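Home | Features | Food | Archive | Subscribe

The Freshness Promise
By Barrett Whitfield
December 12, 2023

Every few years somebody rediscovers the pantry. The flour comes out of its paper bag and goes into a matching tub, and we are told it will last longer, taste better and save us money. I have my doubts about all three.

Start with the money. A full set from Limov, the brand most of my neighbors seem to own, runs to 16 pieces. You would have to rescue a lot of stale crackers to earn that back. The company's leaflet says its customers throw out 50 percent less dry food. Less than whom? I wrote to ask and got a coupon.

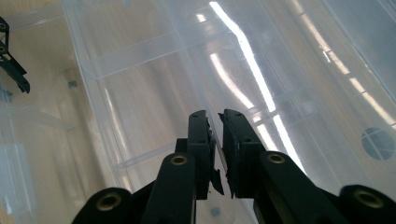

Aldana Yáñez thinks I'm being unfair. She told me over the phone that she moved her rice and beans into clear tubs in April and stopped buying doubles, and that seeing what you have is worth more than any seal.

Maybe so. But a shelf with the lights on does much the same job, and the bag has the cooking time printed on it. Once that goes in the trash, so does the date.

In Brultham, a store that sells nothing but kitchen storage now stocks 1,225 items. I walked every aisle and came home with a roll of masking tape and a marker. My oats are still in the bag, folded over twice, and I finish them in a couple of weeks.

Contact us | © 2023 Plullton Magazine | Back to top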